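**November, Calgate bench, two-arm cell**

Riku says the fingers on the second arm are "fine now." I've heard that before, so I pulled the log and went through it myself.

Complaint as filed by Efren: grip drifts on basket rims after a long run. The Semple sheet says re-zero the gripper every 4,000 cycles. I don't trust that number. We re-zeroed at 179 cycles last time and it had already wandered.

Done this morning:

- Fingers off, pads cleaned, fingers back on. Old screws were not all the same length - who did that?
- Zeroed open and closed, 21 repeats each. Two repeats disagreed with the rest and I have no explanation. Thiện thinks temperature. Maybe. I'd want to see it happen cold before I write that down as a cause.
- Cable slack on the second arm: left alone. Regula wants it tied closer to the housing. I think a tighter loop will pull at the gripper end when the wrist rolls, and then we'll be chasing two faults.
- Both arms to the basket position, our gripper open, red basket empty on the green top. Status light on the second arm's housing green, which tells me the controller is happy and very little about the fingers. The lower fingertip comes in right by the basket's upper left corner, next to the tip of our left finger. Too close for my taste.

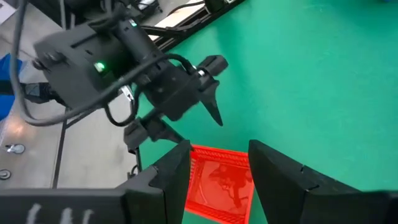
**Still open**

- Move the second arm's approach point out before anyone runs this at full speed.
- Ask Kumach for matching screws.
- Repeat the zero check after 29 pick cycles, then again at end of shift. Fumiko has the sheet.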